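Materials Handling 2 – Course notes
Unit: Open bins, wear and inspection
Notes prepared by Rohani Tambunan, revised June 3, 2025

Scope

These notes cover open-topped bins used for small parts at the picking stage. Lidded totes and mesh cages are dealt with in the next unit. Have the Jendirside data sheet to hand for the exercise.

Wall slope

Sloping walls return parts towards the flat of the bottom, where they are easier to reach. The cost is volume: for the same opening, a bin with sloping walls holds less than one with upright walls. Slope is measured from the vertical and entered on the sheet for each wall separately, as the four are not always equal. 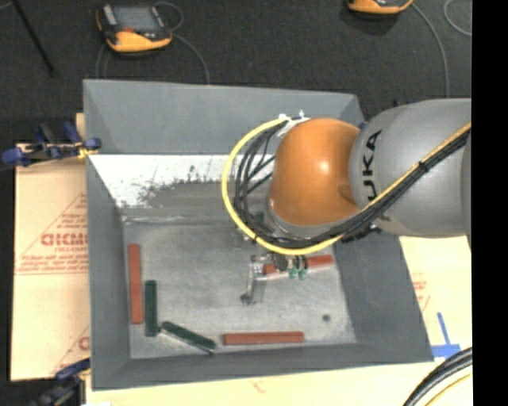
Wear on the bottom is recorded under three headings: scratches, scuffs and smears. A scratch has a clear line and can be felt with a fingernail. A scuff is a dull or speckled patch with no single direction. A smear is material left behind by something else and may come away with a cloth – try this before writing it down as damage. Marks in the corners are entered separately.

Lighting

Bare metal throws back overhead light, and shallow marks are easily missed under a single lamp. Inspect twice, with the lamp moved to the opposite wall for the second pass.

Exercise

A Jendirside bin is rated for 80 kg. Parts weigh 400 g each. Find the largest permitted load in parts, then repeat with the rating halved. Hand in to Hakim Gunawan with working shown.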